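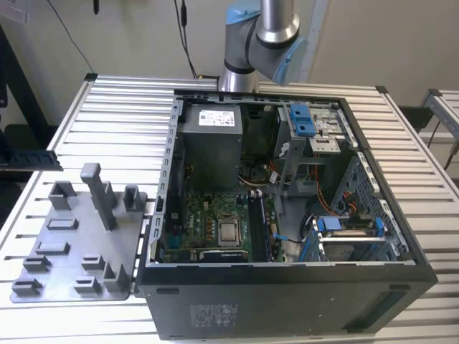
Figure 1. The work cell, with an opened desktop tower on the slatted table and the arm behind it.

Print this page | E-mail this page

Do Our Cell Rules Do Anything?
Student project report, October 23, 2022

Our project was supposed to show that the Drurholm rules for shared robot cells make work safer. I don't think we showed that. We showed that people sign the sheet.

The rules fill four pages. Most of them deal with paperwork: who logs in, who logs out, where the sheet hangs. Two lines cover the part I'd worry about, a person's hands inside an open computer case while an arm stands right behind it. One says to keep "a safe distance." No number is given. The other says the work should be "secured as appropriate." A heavy tower lying on its side feels secure until something pulls on a cable, and the rule leaves each student to guess.

We went through 1,050 log entries from the Tarkanora lab, going back to August of last year. Of those, 834 had every box checked. That sounds good. Then we looked at the times, and 389 of the fully checked entries had been filled in after the session was over. A checklist done afterward can't stop anything.

The fixture plate next to the case has its own rule: every tool goes back in its holder before the arm moves. I like this one better than the rest. You can see at a glance if it was followed, and you don't need a form. It still says nothing about screws, loose wires or bare metal edges, and a desktop case has plenty of all three.

Hutapea, the other lab we compared, uses one page. Their students told us they had read it. At Drurholm, three of the students we asked had not gotten past page two.

We can't say one lab is safer. Neither had a reported injury, and I doubt small cuts get reported anyway. What we would change: put a distance in writing, say how a case must be held down, and require the check before power goes to the arm. The Sistow template we were told to copy does none of this.

Shares: 6 | Comments (2)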